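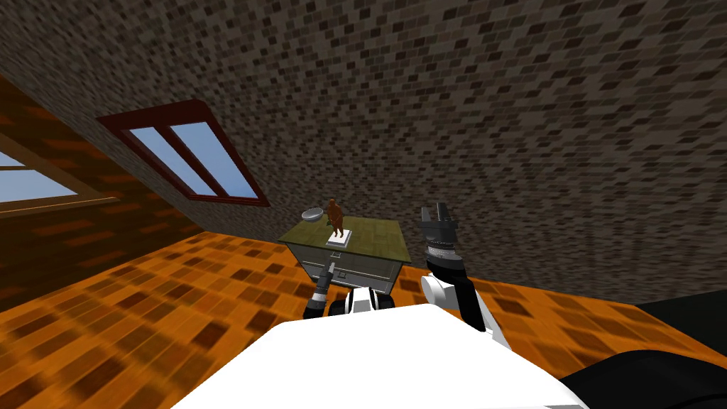
Figure 2.1 Attic room with a skylight and orange tiled floor.

Chapter 2
Picking the Ride and Picking the Road

In this chapter you will learn to:
Match a charity ride to the riders you can really get
Lay out a route and test it
Write the one-page ride plan that everything else hangs on

My first charity ride had 18 riders, and I knew most of them by their first names. I'd drawn the route on a paper placemat at the Herrero diner (great pie, terrible coffee), and I was very proud of it. It went out along the river, up over Sisthorpe Hill and back through town, and it looked like a lovely fat loop. What I hadn't done was ride it. Sisthorpe Hill, if you've never met it, goes up in two long ramps with a false top in the middle, and I had sold this thing to people as a family ride. There were kids! There was a man with a trailer! We walked a lot of that hill together, pushing, and I apologized the whole way up.

We still raised over 400 dollars for the children's ward, and everybody was nicer about it than I deserved. But I went home that evening and wrote "WHO IS THIS FOR?" across the top of a legal pad, and I've started every ride since with that question. It's where we'll start, too.

2.1 Who is this for?

In Chapter 1 we talked about the cause, and I hope you've settled on yours by now, or at least narrowed it down. Now think about the riders. I don't mean the riders you'd love to have, with the matching jerseys and the shaved legs. I mean the people who will say yes when you ask them in the grocery store.

Demetrio Herrero and I ran the Bundar Ride together for several springs, and we used to argue about this all winter. He wanted distance. He thought people gave more money when the ride sounded hard, and he had a point: it's easier to ask your boss for a pledge when you're going to suffer a little. I wanted a short, flat course with a picnic at the end, so that grandparents and ten-year-olds could come and bring their own sponsors along. We ended up offering both, a long loop and a short one sharing the same start and finish, and for a small town I still think that's the best setup going. It does mean twice the signs, twice the route checks and a lot more phone calls, so don't jump at it in your first year unless you've got help.

Before you go any further, write down:
the youngest rider you expect, and the oldest
what kind of bikes they own (look in garages, ask around)
how long they'd be happy to sit on those bikes
who'll be waiting for them at the finish

Keep that list. We'll use it again in Chapter 4 when we get to food and water.

2.2 Ride it before you draw it

Get on your bike and go look at the road. Go at the time of day you're planning to hold the event, too. The stretch past the Butance feed mill is as quiet as you please at two in the afternoon, but at eight in the morning it's wall-to-wall trucks, and guess when I'd scheduled my start the second year.

Take a notebook and stop often. You're looking for loose gravel, left turns across traffic, dogs, railroad crossings, and places where a tired rider could pull over and sit down. Macarena Aranda, who taught me most of what I know about marking a course, rides every route in both directions, and I've picked up the habit from her. You see different potholes coming back.

Then bring along somebody slower than you and ride it again, staying behind them the whole way.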